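19 May 2026

149! I'm writing it at the top of the page so I don't have to hunt for it later. 149 chimney swifts into the old Deák bakery chimney tonight, and that was with a bit of cloud and me losing my place once when a bat came through the middle of them.

Got down to Trosa Street early with the folding chair and a sandwich from Cavoleo (the eggplant one, too much oil, ate it all anyway). The bricks on the west side of the chimney were orange all the way up and there was nothing in the air except pigeons. I had a small panic that they'd moved to the school. Then I heard them before I saw them, that chippery ticking noise, very fast, like somebody running a thumbnail down a comb, and there were five or six way up over the hardware store. I said hello out loud. A man with a stroller crossed to the other side.

They came in from all over after that. First they do these big lazy loops that take in the whole block, so you think you're only seeing the same few again and again, and then you look up and the loop has got thick. By sunset it was a proper ring turning over the roof, most of them going counterclockwise, with little gangs of three peeling off to chase each other down the alley at the height of the awnings. I could hear wings! I've never been close enough to hear wings before.

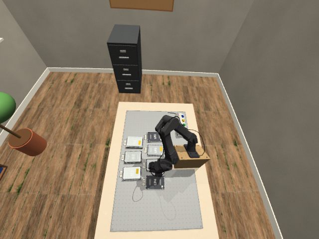
Why don't they just sleep in a tree? Their feet won't let them: they have tiny legs and hooked claws made for hanging on to a vertical wall, so they cling to the inside of the brick all night and never perch on a branch at all.

I looked up the rest of it when I got home because I couldn't sit still. They used to use big hollow trees, before there were so many chimneys and so few big hollow trees. They spend the winter down in the Amazon basin. The nest is a little half saucer of twigs stuck to the wall with their own spit, and they snap the twigs off the treetops while they're flying. With their feet. I read that line to the cat.

The first one went in while it was still pretty light. It flew over the opening, stalled, put its wings up in a V and just dropped. Then nothing for ages. I wrote down "1" and felt silly. Then two more, then a long gap when the whole ring went off toward the river and I thought, well, that's that, three birds. Then they were back and pouring. At the fastest I gave up on ones and went by fives, which I'm still not sure I'm doing right. The clicker jams if you press it too quickly, so I was using pencil strokes on the back of the Cavoleo bag, and some of those strokes are on top of an oil stain. I've been over them with a lamp. I'm happy with 149.

The whole thing took 30 minutes from first bird to last. The last one had three tries at it. Came over, fluttered, lost its nerve, went around again, and on the third go it fell in like a dropped glove. I clapped.

I sent the number to the Mendbridge swift list before I'd even folded the chair, with far too many exclamation marks.

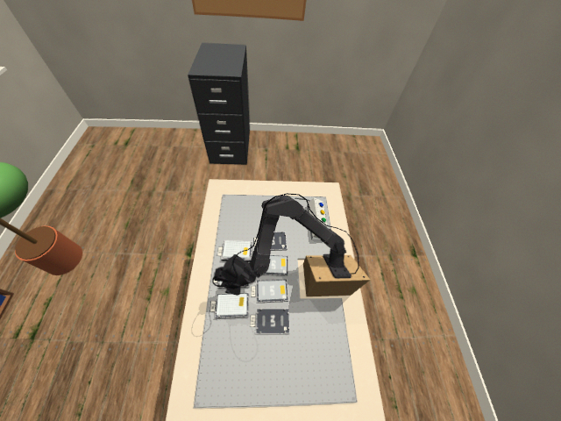
Barbara Ziółkowski wrote back that she'd had 30 at the library and was very jealous, and that I should do the same chimney again tomorrow, from the other corner, to see if the strokes on the bag hold up. She also said counting by fives is fine so long as you practice on something slower first, and that she'd learned on starlings. She thinks most of tonight's birds are still passing through or waiting to pair off, and that the number will fall by the end of the month as they spread out. One chimney usually gets one nest, however many birds slept there in spring. I hadn't known that. I'd been picturing a sort of apartment building.

So the crowd is only on loan. It comes back at the tail end of summer when the young ones are flying, and in the fall Natália Jelínek once had 2000 go into the high school stack in a single evening. I asked her how you even write that down and she said you don't, you do it in pairs, one person watching and one person scribbling, and you go home with a stiff neck and argue.
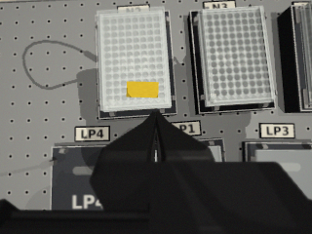

I would love to see that. I'd settle for a quarter of it. I've already put a note on the July page to ask if I can join her for the fall counts, and another note to get a chair that tips back, as my neck is bad enough after one evening at Trosa Street.

Things to remember for tomorrow: other corner, by the mailbox. Real paper, on a clipboard. Two pencils. The fleece, it got cold the minute the sun went. Don't look down to write during the fast part, just make the strokes by feel and sort it out after. Find out who owns the Deák building these days, and if anybody has plans to cap that chimney. It has no cap on it now, and I'd like it to stay that way. Barbara has a letter she sends to owners and says she'll forward it.

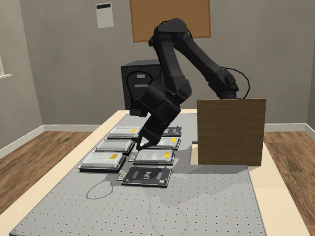 Black arm and long table, corkboard on the back wall.

It's late and I've still got the ticking in my ears. Window's open in case one goes over, though I know perfectly well they're all in there by now, hanging on the brick in the dark a few blocks from here. Must water the beans in the morning, I forgot them completely. Also call the dentist.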